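Esstead guest house reopens its upstairs bedrooms with a warm welcome for families

Visitors planning a few days in Esstead this January will find a freshly turned-out set of bedrooms waiting for them at Tatirville House, the family-run guest house on the Jelham road, which has spent the autumn putting its upstairs floor to rights and is now taking bookings once more.

All seven bedrooms have been given new bedding, and the four at the back of the house have been repainted as well. The best loved of these, the twin room that regular guests have always called the Garden Twin, even though it has been a good many years since anyone could see much of the garden past the laurels, has kept its teal-blue walls and its long brown curtain, both of which were very nearly replaced and then, after a good deal of discussion over the breakfast table, were not.

"We had a pot of magnolia paint in the hallway for weeks," said Wendy Catterall, who owns the house and has run it for 17 years. "I kept walking past it and thinking, well, I suppose I ought to get on. Then a couple who have stayed with us every spring wrote to ask if they could have the blue room again, and I took the paint back to the shop the same afternoon. People remember a colour. They tell you about it years later, when they have quite forgotten what they had for dinner."

The tufted headboard in cream, with its arched top and reddish-brown wooden trim, has stayed too. It came to the house from a sale in Jelham and has been cleaned and put back in its old spot, where it looks very much at home against the blue.

Where things have changed is in the making of the beds themselves. Guests were asked over the summer what they would most like to see done differently, and the answer that came back again and again was that they wanted plain white bedding, and fewer cushions to find a place for at bedtime. The house has taken this to heart. White sheets and covers are now used in every room, with a little bit of bright colour here and there so that nothing feels too much like a hospital - orange has been the favourite so far, and there are plans for a good strong yellow when the spring comes.

Housekeeper Dewanti Tambunan, who led the work upstairs with her colleague Izzati Wuisan, said the simpler arrangement had been a pleasure for everyone.

"It is a quicker room to make up and a nicer one to walk into," she said. "On a changeover day we used to spend so long on the cushions! Now we can give that time to the windows and the bathrooms, and to airing the place properly, which is something I am very particular about. Izzati is the one with the eye for colour. I would have had everything white and gone home early."

Families are especially welcome. Two of the bedrooms can be taken together, with a door between them, and a small folding bed can be added on request for a younger child. Breakfast is served downstairs from half past seven until ten o'clock, and can be brought up on a tray for anyone who would like a slow start, at no extra charge. There is a drying cupboard on the landing for walkers' coats and boots, and a shelf of puzzles and paperbacks which guests are invited to borrow from and, if they can spare one, add to.

The house will hold an open afternoon later in January, when neighbours and anyone else who is curious may come and look round the upstairs rooms between two and four o'clock. Tea and ginger cake will be served in the dining room, and Zahira Raju, who looks after bookings, will be on hand to talk about dates for the spring and summer. There is no need to let the house know beforehand, although those coming in a larger party are kindly asked to telephone first so that there is enough cake to go round.

"We would love to see some old faces as well as new ones," said Mrs Catterall. "So many people in the town have sent their relations to us at one time or another, for weddings and christenings and so on, and have never been up the stairs themselves. It is high time they had a look."

Bookings for the spring are now open and can be made by telephone or in person at the front desk. 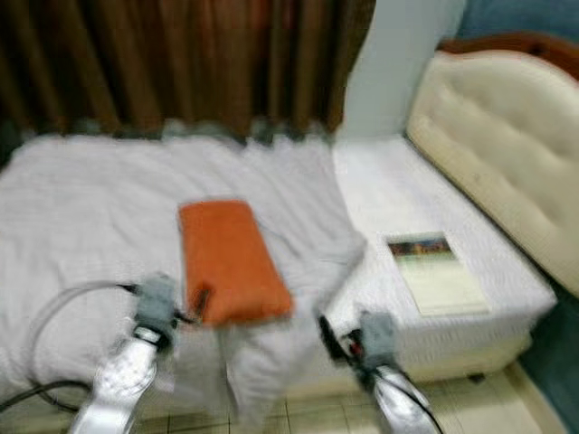 The twin room at Tatirville House, with its brown curtain and cream headboard.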